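Kirneck Bags
Data card and readme, version 2

What's in here

Kirneck Bags is a collection of short recordings about soft bags: picking them up, putting them down, opening them, and finding out that a bag with nothing in it has opinions about standing upright. There are 1479 recordings. Each one covers a single bag and a single task, and each has a one-line note in plain English.

We started with boxes. Boxes are very well behaved and we learned very little from them.

The bags

Most are cheap fabric pouches and totes of the kind that collect in a hall closet. We favored loud prints, partly because they are easy to tell apart in a list and partly because the person doing the shopping had a free hand. Plain canvas is represented, grudgingly. Leather and hard-sided cases are left out.

Every bag has a short name in bags.csv, along with its main colors, the type of closure and a column called "mood". The mood column takes one of two values, slumps or sulks. It began as a joke and is now used by the sorting script, so please don't delete it.

Colors are written down in the order a person would say them across a room. The entry for a striped print reads "red, orange, green" and stops there, even when the small shapes printed on it are white. Trim goes in the notes column.
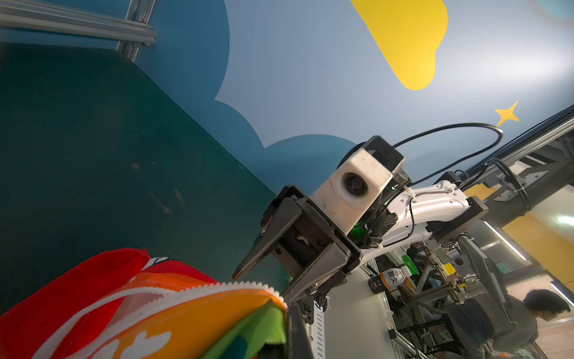 Folder layout

recordings/ – one folder per recording, numbered in the order they were made
notes/ – the one-line notes, same numbering
bags.csv – the list of bags
tasks.csv – the list of tasks, with the wording we settled on after a long August

Tasks

lift: bag leaves the surface and stays off it for 2 seconds
place: bag goes down inside the marked area, any way up
open: closure undone far enough to see the lining
fold: bag ends up smaller than it started (we argued over this one and the definition lost)

Known problems

The word "handle" in the early notes sometimes means a strap. In the Veltus batch it sometimes means a zipper pull. Both are fixed from the Ogura batch on.

Two bags share the name "stripy". They are now stripy and stripy_b, and stripy_b is the one with the broken zipper.

Backgrounds were not tidied. If you need a blank wall, use the Treleck subset, where the wall is blank and the bags are beige.

Last updated 2023-12-01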